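The Saturday Ferry to Drandine

The last ferry to Drandine left at ten past six, and my grandmother had never once in her life been early for it. She believed that a boat which would not wait for you was not a boat worth riding, and in all the years I lived with her above the bakery on Suksawat Street I never saw it leave without her, though I saw it leave with her one foot still in the air more than once.

That February she was sixty-seven and I was eleven, and we were going across for the winter fair. She had made 47 honey cakes to sell there - she would have made more, but the oven had sulked since Thursday - and they were stacked in tins on every chair in the kitchen, so that we ate our lunch standing up like horses. My own packing had been left to me, and at half past five I had not done it. 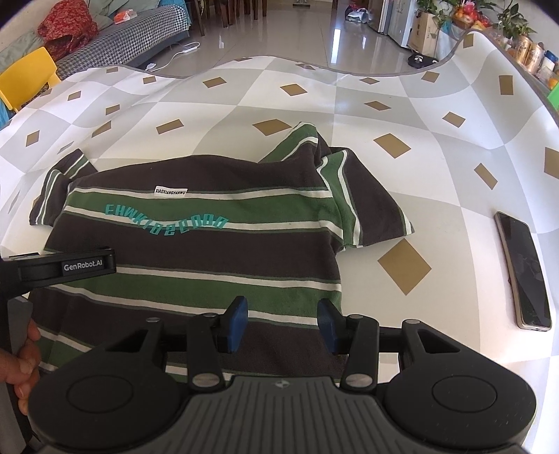
The striped shirt, the one good enough for the fair.

"You'll want something with a collar," she called up the stairs. "People buy cake from a boy with a collar."

So I found the collar, and the shirt that went with it, and then I heard the ferry's horn come over the rooftops, long and low, and I forgot everything else. The horn meant it had rounded the point at Drarnik. From there it took the old boat twenty minutes to reach our landing, or fifteen if the captain wanted his supper.

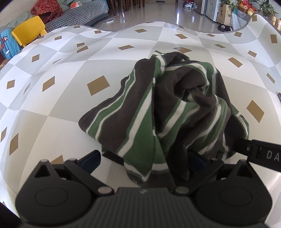 My grandmother did not hurry when she heard it. She tied a string around each tin, and she tied it twice, and she stopped to tell me about the year the river froze and they had walked across to the fair with the cakes on a sled. I had heard it many times, and I loved it, but I was hopping from foot to foot by then. When she came up at last to see how I was getting on, she found my shirt in a heap on the table, green and brown and white all rolled in together, and me at the window watching for smoke.

"Well," she said, "the shirt is resting, I see."

She shook it out and folded it in the time it takes to say so, with her chin holding down one end, and tucked it under her arm. Then down we went, the two of us with the tins between us, past the shuttered fish stall and the Gakon lamp shop where the owner always left one lamp burning for whoever was late.

The deckhand already had the rope in his hands when he saw her coming. He sighed - I could hear it from the top of the ramp - and he put the rope back down.

"Ninety people on board, ma'am," he said. "All of them on time."

"Then they'll be hungry," said my grandmother, and she handed him a cake.

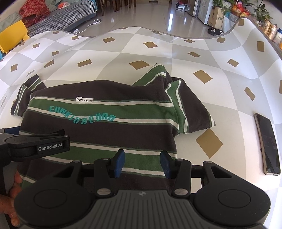 Stripes and teal lettering, creases and all.

We sold three tins before we were halfway over. The captain bought one himself and ate it at the wheel, with honey running down his cuff, and an old man by the rail gave me a coin for carrying his over to him without dropping it. I wore my shirt under my coat, crumpled as it was, with the collar pulled out so that people could see it. The lights of Drandine came up out of the dark a few at a time, and my grandmother leaned on the rail beside me and began again, from the beginning, about the year the river froze.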